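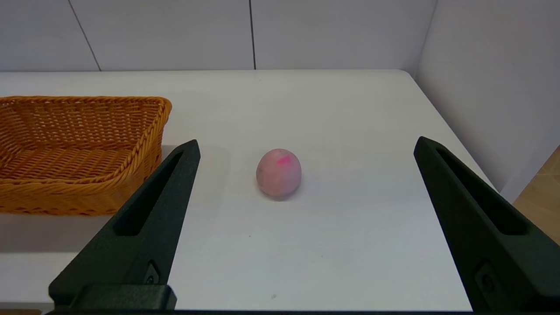 August, workshop notebook, natural dyes, page 51

Started at seven this morning with the windows open, before the heat got into the building. I want to get the peach leaf results down while I still remember which jar was which, as the labels on two of them have washed off and I'm going by the lids.

For anyone picking this up cold, the question is whether we can get a steady warm pink or coral on wool without leaning on madder for everything. The Soner orders keep asking for "blush," and each time we thin the madder down to get there it comes out a little brown and a little sad, and then somebody has to write a kind letter. Peach leaves give yellow, everyone knows that, but the bark and the prunings are supposed to give something rosier if you are patient with them. I am trying to be patient with them.

The prunings came from the orchard at Nastitz, two sacks, mostly twigs no thicker than a pencil with some leaf still on. I stripped the leaf off and kept it separate (it is in the blue tub under the sink, please use it or compost it before it gets ideas). Chopped twig weighed out at 850 grams, which went into the big steel pot with rainwater to cover. No heat at all for the first 4 days, only a stir whenever I walked past. By the second day it smelled like marzipan, so I moved the whole business next to the door and kept the lid on. Please do the same if you repeat it, and don't stand over the pot breathing it in, however nice it seems. Prunus twigs are not something to be casual about, and the simmering should only ever be done with the fan running.

On the fifth day I brought it up very slowly and held it well under a boil for an hour, then let it cool overnight and did it again. The color in the pot went from weak tea to strong tea to something like a good amber ale. I was a bit disappointed, to tell the truth, because I had built up the pink in my head. Strained it through the old curtain and put in the first skeins anyway.

Skein A, alum only: a soft apricot. Very pretty and even, a little yellower in daylight than under the bench lamp.

Skein B, alum, with a pinch of washing soda in the bath at the end: much closer to what I was after. It moved toward coral within a few minutes and I got quite excited and talked to it.

Skein C, no mordant: pale tan. It'll do for tying up the others.

Skein D, alum, soda, then a quick iron dip: a mousy gray with some plum in it. Nobody ordered this, but I'd knit a cardigan out of it tomorrow.

I should say the soda makes the wool feel a bit harsh. Skein B has had two rinses and a splash of vinegar in the last one, and the vinegar pulled some of the coral back toward apricot, so there's a balance to find there. Next time I'll rinse in plain rainwater and see if the softness comes back by itself once the skein has had a few days to rest. The Chambi yarn base may behave better than the one I used, being a looser twist, and we still have a cone and a half on the top shelf behind the raffia.

Light test: I wound a bit of each skein onto card, covered half with foil and taped the cards to the south window. They need 10 days at the least, and please leave them where they are even if they look like rubbish. The last set got tidied away during the big clean and I had to begin over. I've written DO NOT TIDY across the top in marker, which I hope doesn't sound cross.

I also looked back through the old Iltine binder to see if anyone had done this with bark alone. There's one page, stained right through the middle, which seems to recommend old bark over young and a long soak in ammonia water. I can make out "reddish" and possibly "do not hurry." The smell of that would clear the building, so if we try it, it will be in the yard with a tight lid, and after the open studio afternoon.

To do:
Ask Nastitz for thicker branches when they cut in winter.
Second bath from the same twigs, since there is plenty of color left in them.
Soda at half strength on the Chambi cone.
Buy more alum. We are down to what's stuck in the corners of the tin.
Wash the curtain.

Pot is draining upside down on the rack. Skeins are on the line in the back, shady side.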